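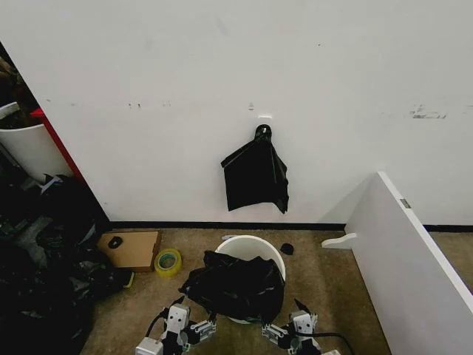 **Make good at end of lease: scuffed walls, Tarnbridge tenancies**

**L_Pons** - 5 April 2022
Members are asked for their views on the repainting of walls at the end of a commercial lease. Our lease at Tarnbridge commenced in 1997 and requires the premises to be returned "in good and tenantable repair, fair wear and tear excepted". The landlord's agent has claimed $2000 for painting two offices.

**vija.ots**
Scuffs and small marks of ordinary use would generally fall within the exception. Adhesive residue may not. I would request an itemised quotation before responding.

**Wike_O**
I must respectfully disagree with the previous member. Many leases of that age carry a separate painting covenant, commonly in the final year of the term, and it applies whatever the condition of the walls. Please check the schedules.

**L_Pons**
Schedule 2 does refer to painting, but only "where reasonably required".

**vija.ots**
Then the condition of the walls remains the central question, as I suggested.

**Wike_O**
It remains one question. The colour and grade of paint should also be settled in writing. Our organisation offered $700 in November and the matter was closed.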